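About Us

Clenel is a small school in Trarkthorpe that teaches adults to write letters. Cover letters, complaint letters, letters to landlords, letters to the zoning board, letters to a brother you haven't spoken to since the thing with the boat. We also do condolence notes, which fill up faster than anything else on the schedule and which people tend to sign up for about two days after they needed one.

How we started

Elsie Lowther spent 17 years in the claims office of an insurance company, opening mail. By her own estimate she read some 3000 complaints, and she came away with strong opinions about the word "disgusted." Most of the letters had the same problem. The writer was furious for a page and a half, and the policy number was nowhere to be found. Elsie began sending back little notes explaining how the next one might go better. Her employer asked her to stop. She did, in the sense that she quit and rented a room over the dry cleaner on Govindasamy Street.

The first class had four people in it, one of whom had come up the wrong stairs with a winter coat. He stayed. He later got a full refund on a water heater and still mentions it.

Shona Ruddock joined the following January to teach the personal side: thank-you notes, apologies, love letters by request. Shona used to write greeting card verse and would like it known that she did not write the one you're thinking of. Her apology class is the only one we offer with a dress rehearsal.

What we teach

Our main course is called Plain Letters and runs for 11 weeks. You'll write one letter a week and mail it. That second part is where we lose people. It is surprisingly comfortable to have a beautiful letter sitting in a drawer, and we have met students who'd been keeping one there since the Clinton administration. We supply the stamps, so that excuse is gone.

The shorter courses change with the season and with how much energy Shona has. At the moment they are:

Complaining Well (Elsie)
Sorry: A Workshop (Shona)
Condolences and Other Hard Ones (Shona)
Letters to the Town (Elsie, with coffee)
Handwriting for People Who Gave Up on It (both)

The last one began as a joke in our newsletter. Then the phone rang for a week. We don't teach copperplate, and you will not leave with a swash on your capital Q. You'll leave able to address an envelope so that it gets to the person whose name is on it. One graduate reports that her pharmacist now compliments her grocery lists, although we have questions about how he's seeing them.

What we don't do

We don't write the letter for you. We get asked every week, often by people holding out their phones. We don't do legal advice, and if your letter contains the phrase "my attorney will be" we'll ask whether you have one. We don't settle family arguments, though a few have been carried on at our back table by people who'd signed up for the same class without checking first.

We also don't grade. Elsie does underline. You'll get used to it.

The rooms

We outgrew the space over the dry cleaner and moved to the old seed store on Setencombe Lane. It has better light, a working radiator, and parking for anyone who arrives early or drives something small. Classes are limited to 30 seats across the week, and the Plain Letters group is kept to eight because that's how many people can read aloud in an evening before someone's babysitter calls.

Bring your own pen if you have one you like. If you don't, there's a jar by the door, and we ask that you test before you commit.

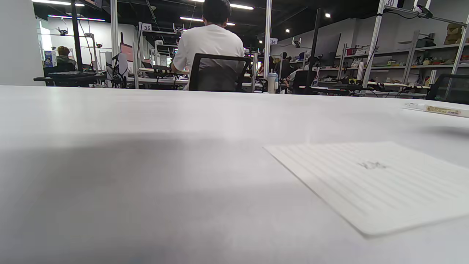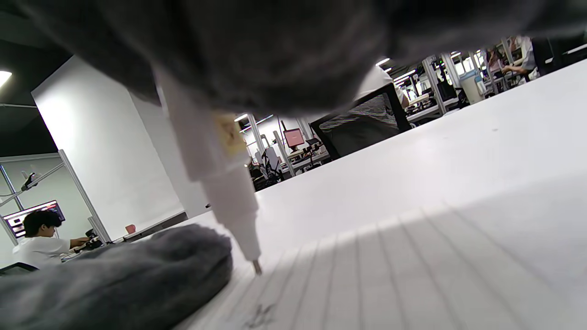

Fees and signing up

Plain Letters is paid in two halves, the second due after week five, by which time you'll know whether you can stand us. Short courses are paid up front. If money is tight, say so when you sign up and we'll work something out quietly.

You can register by phone, by email, or in person during office hours. You can also register by letter, naturally, and anyone who does goes to the top of the waiting list. Please include your name, which course you want, and a way to reach you. You'd be amazed how many leave out the first one.

Complaints about the school are welcome and should be addressed to Elsie. She'll answer every one of them, and she'll send yours back with the underlining.

Page last updated 10/27/25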